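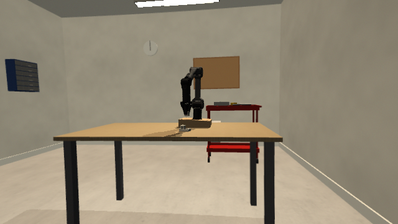 Regula Mösli wrote to me after the last post to ask why I bother making marmalade in June, when the Seville oranges have been gone from the shops for months. She makes hers in the proper season and thinks anything else is a waste of sugar. I freeze the oranges whole, straight from the shop, and take them out when I have a free weekend and the kitchen is cool enough to stand in. This year that meant June for the first batch and this week for the second.

Freezing does cost you something. The set is weaker, so I put in an extra lemon and boil for longer, and the colour comes out a shade darker than I'd like. The peel also softens faster. If you cook frozen peel for the full two hours most recipes give, you end up with something closer to jam. I start testing it between finger and thumb after an hour and a quarter and stop as soon as it squashes.

The first batch was fine. The second is the reason for this post, as it didn't set at all, and I've spent three evenings working out why.

I'll put down what I did. The oranges went into the pan whole with water to cover and a lid on, and simmered until a skewer went through them. I let them cool overnight, halved them, scooped the pips and pith into a muslin, and cut the peel by hand. Then everything went back in the pan with the cooking water and the muslin, and I brought it up and squeezed the bag out against the side with a wooden spoon. Sugar in, stir until it dissolves, then a hard boil. I've done it that way for years.

What I did differently was the pan. My old one has a loose handle and I've stopped trusting it with boiling sugar, so I used the tall stockpot. It holds more, and I thought that would be safer. I now think it was the whole trouble. A tall pot has a small surface for how much is in it, and the water can't get away. After forty minutes at what looked like a good boil I was still getting a runny puddle on the cold saucer. I gave up at an hour, potted it, and hoped. It was still liquid in the morning.

I also weighed things for once. With the oranges, lemons and sugar all in, it came to 2829 grams before water, which is too much for one go in any pan I own. My old notes say to keep to half that. I had read my old notes. I just didn't want to be at it all weekend. 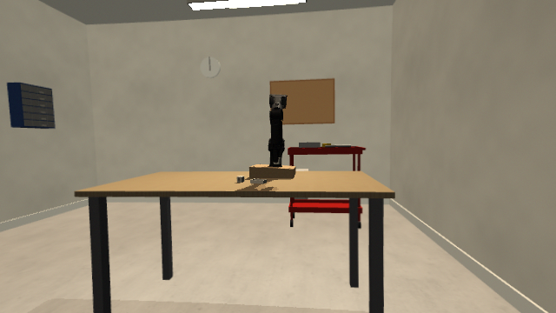 Petrică Surdu says to tip the lot back into a wide pan and boil it again, and not to be afraid of it, and that his mother did so with every second batch and served it to guests. I was worried about it going bitter or catching on the bottom. He told me to do a little at a time and keep the spoon moving.

So on 16 Oct 2021 I emptied seven jars back out. I kept one as it was, for pouring on yoghurt, where it's perfectly good. The rest I did in two lots in the preserving pan I'd borrowed from Sandra Penrose, who had it from a jumble sale in Prustulcombe and has used it for nothing but boiling beetroot. It scrubbed up well enough.

The first lot took roughly twelve minutes from a full boil to a wrinkle on the saucer. The second took less, probably down to the pan being hot already. I skimmed once at the end and let it stand before potting so the peel wouldn't all float to the top. It still floated a bit. The jars were washed again and heated in the oven, and I used new lids, as the old ones had already been sealed once and I've had mould that way before.

The set is now on the firm side. It comes out of the jar in a lump and has to be pushed about on the toast. The flavour is darker, a bit like treacle at the back, and I prefer it to the June batch, though my neighbour doesn't. I lost a jar's worth to evaporation and the sides of the pan.

Some notes for myself for next year:

- Half batches only.
- Wide pan. Give Sandra hers back and buy one.
- Cut the peel thinner. Some of these bits are like bootlaces.
- Put the saucers in the freezer before the sugar goes in. I forgot both times.
- Label the bags of oranges with the year. There is one at the bottom of the drawer that could be from any time.

I have 621 grams of Sevilles left, counting the mystery bag, and I'm not sure it's worth starting the pan for that. They may go into a cake, boiled whole and blitzed with ground almonds. If anyone has done that with frozen ones, I'd like to know whether the cake came out wet in the middle.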